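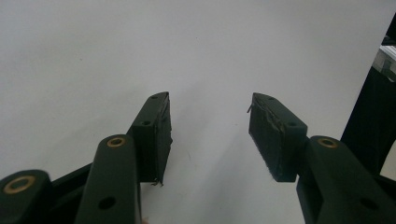
Leave Some of the Wall Blank

When we bought the house in Beddoe, the first thing people asked was what we planned to put on the walls. The living room has one long one, 11 feet from the door to the window, and every visitor had a suggestion for it. Shelves, mostly. My neighbor Nest Maddocks offered me a mirror she had been trying to get rid of since her divorce.

I have left it bare for two years, painted white, and I think more people should do the same with at least one wall.

My argument is mostly practical. A house fills up on its own. Mail comes in, children bring things home from school, relatives die and leave you their plates. You don't have to do anything to make this happen. Keeping a surface clear takes a decision, and you have to keep making it. I would guess that most homes I visit have no stretch of wall wider than a door without something hung on it or pushed against it, and the people who live there often tell me they feel crowded and need a bigger place.

They may need one. Houses here are small and a family of five can't live on good intentions. But I have watched friends move to bigger places and fill them inside a year. Eirlys Bellis went up by 400 square feet and rented a storage unit the following November.

The usual objection is that white walls look cold, like a dentist's office. I have some sympathy for this. A whole house of them would get me down too, and my kitchen is yellow and covered in my daughter's drawings. I am talking about one wall. In the late afternoon ours gets the shadow of the maple out front, and I look at that more than I ever looked at the framed prints in our old apartment. Those I stopped noticing within a month.

The other objection is that it's a waste. Huw Gwilliam, who built our back steps and has opinions, told me I could get 539 books on that wall. He had worked it out. I own perhaps half that many and have read fewer, and the library is a short walk away.

There is also a cost question. Paint is cheap. A wall of built-in shelves is not, and once they are up you will buy things to put on them - baskets, bookends, a plant that dies. I don't say this to scold anyone. I like baskets. I bought four last spring and they are all in the hall closet, holding things I couldn't name without looking.

If you want to try it, pick the wall you see from the chair you sit in most, take everything down, fill the holes and paint it. Give it one winter. The mirror is still at Nest's, if anyone wants it.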